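Fastusgate Centre for Assistive Handling
Working Group on Demonstration Practice

Minutes of the meeting held in November at 10.00, Medrano Room

Present: Gyula Bodnár (Chair); the bench supervisor; the data manager; the safety adviser; two representatives of the operator team; the secretary.

Apologies: the representative of Derkex.

1. Minutes of the previous meeting

The minutes were agreed as a correct record, with one amendment. Under item 4, "finger pads shall be cleaned" was changed to "finger pads shall be inspected and, where needed, cleaned".

2. Matters arising

2.1 The revised numbering of the Code of Practice for Hand-Held Demonstration (the Code) had been circulated. Section 3 now covers equipment, section 4 the bench, section 5 the operator and section 6 the record. No objections were received.

2.2 The Chair reported that Trutent had accepted the wording on shared use of recordings. The signed copy was awaited.

2.3 The request for lockable storage had been passed to the building office. No reply had been received and the secretary was asked to write again.

3. Section 3: condition of the grippers

3.1 The bench supervisor introduced a paper on checks before use. At present each operator carries out a check in his or her own manner and the result is not written down. The paper proposed one check, carried out in the same order on every gripper, with a signature.

3.2 The meeting went through the proposed check with reference to the equipment in use. It was agreed that the gripper should be opened fully and held over the table, so that both pads and their fixings can be looked at together. The screw holes in the top of each pad, the bushing on each arm and the linkage rods beneath are to be looked at in that order. 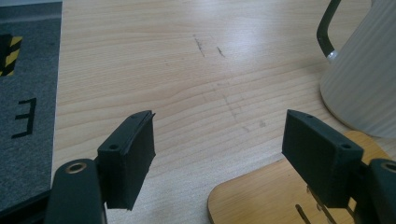
3.3 The safety adviser asked whether marks on the tabletop should be recorded. After discussion it was agreed that scuffs and streaks need not be logged one by one, but that any mark that catches a fingernail should be reported to the bench supervisor.

3.4 An operator representative said that the lip on a pad can wear unevenly and that operators would welcome guidance on when a pad should be changed. The bench supervisor was of the view that a fixed number of recordings would be simplest to manage. The data manager did not agree, as some tasks wear the pads much faster than others. It was decided to keep to inspection for the time being and to review the matter once the signed checks had been in use for one quarter.

3.5 Agreed: clause 3.2 of the Code to read, "Before the first recording of a session, and after any pad has been changed, the operator shall open the gripper fully and inspect the pads, fixings, bushings and rods. The check shall be signed. A gripper that has not been checked shall not be used."

4. Section 4: layout of the bench

4.1 The Chair reminded members that the present clause on layout asks only that the bench be "suitably arranged". Two auditors had remarked that this could not be tested.

4.2 The data manager proposed that mats, boards and vessels be placed to a written layout for each task, and that a copy of the layout be kept at the bench. Changes made during a session would be written on the copy and dated. This was agreed.

4.3 There was a longer discussion on printed lettering and striped markings. The data manager asked that printed mats be kept the same way round throughout a task. An operator representative pointed out that operators stand on different sides of the table and will naturally turn a mat towards themselves. It was agreed that the layout sheet should state which way the mat faces, and that the operator's own position has no bearing on it.

4.4 The safety adviser asked that no vessel used in practice tasks contain hot liquid. Agreed without discussion. Cold water may be used where the task sheet allows it, with a cloth within reach.

5. Section 5: working with more than one gripper

5.1 The Chair introduced this item, which had been held over. The Code as issued was written for a single gripper and says nothing about two being held over the same table.

5.2 The safety adviser had watched a number of sessions and reported two concerns. The first was the pinching of fingers where one gripper closes near the other. The second was contact between the two sets of fingers when both are brought towards one object. No injury had been recorded.

5.3 The operator representatives confirmed that light contact does happen, chiefly with objects that have handles. Mugs were mentioned in particular. A handle narrows the clear side of the object, and the second gripper tends to come in from the same direction as the first.

5.4 It was proposed that the task sheet name a leading gripper. The leading gripper approaches with its fingers open, and the other stays at the side of the table until the first has closed on the object or has been withdrawn. Members considered the starting position for a mug task in the light of this proposal and were content with it. 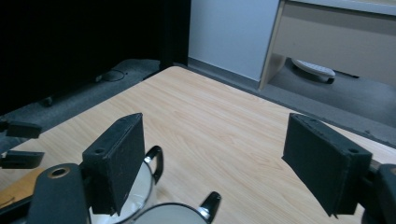
5.5 The data manager asked whether the rule would slow the work. Of the 642 recordings in the last set, 98 had used two grippers, and the operator team expected any delay to be slight.

5.6 Agreed: new clause 5.4 to be drafted by the safety adviser on the lines set out above. The clause is to apply to training sessions as well as to recorded ones.

5.7 The background to the bench was raised briefly. The safety adviser asked that the floor on all sides be kept clear for the full length of a session, as operators look at the table and do not watch their feet. Small items left on the carpet were a particular worry. To be added to clause 4.6.

6. Section 6: stopping and discarding

6.1 Members noted that operators differ in what they treat as a failed recording. Some discard any recording in which an object slips, while others keep it and add a note.

6.2 Agreed: the operator shall stop at once if a person's hand comes between the fingers of a gripper, if a part works loose, or if anything is broken. In all other cases the recording shall be completed and marked. The decision to discard rests with the data manager.

6.3 Sessions are to be limited to 40 minutes without a break. One operator representative had hoped for a shorter period and asked that this be noted.

7. Any other business

7.1 Derkex had asked in writing whether the Code may be quoted in its own training notes. The Chair saw no difficulty once the new clauses had been approved.

7.2 The secretary asked that papers be sent in at least two working days before each meeting.

8. Actions

Signed check sheet for clause 3.2, to be drawn up and placed at each bench: bench supervisor.
Layout sheet, including the direction of mats: data manager.
Draft of clause 5.4 and addition to clause 4.6: safety adviser.
Second letter to the building office on storage: secretary.
Reply to Derkex: Chair.

9. Next meeting

To be arranged by the secretary when the draft of clause 5.4 has been received. The meeting closed at 11.50.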